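How do I name 27 towns without them all sounding like the same town?

Posted by karkwood_gm

I'm writing a fantasy novel (the third first draft, thank you for asking) and the world has a kingdom called Silwood with 27 towns in it. I named them all in one evening. Reading them back, 22 end in "-wood" or "-dale" and the other five sound like cough medicine. My main character rides from Lundent to Lundenport to Lundmere and my sister thought it was one place with a drinking problem. Is there a method, or do I just suffer?

Armindo Azevedo

There's a method, and you will also suffer.

Pick two or three peoples who settled the place and give each a short list of sounds. The river folk get soft endings, the hill folk get hard ones. Then name the towns by who got there first. Where they overlapped, mash the names together and let the locals argue about it. 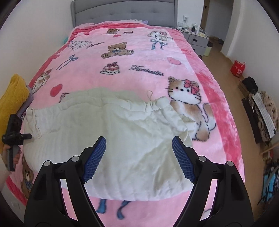

After that, wear the names down. If a village was founded as Saint Orrin's Crossing in 1723 of whatever calendar you use, people will be calling it Sorring by chapter one. Lazy mouths do most of the work.

And change the first letters. Readers go by the first letter and the length of the word. You get one Lund. Keep Lundent, it's decent.

dimitrov_maps

Random generator. I made 622 names and used nine.

plainoldbess

Does the reader visit all 27? Mine had 100 villages and the hero went to four, one of them by accident. Name the ones somebody sleeps in. The rest can be "a village" until book two.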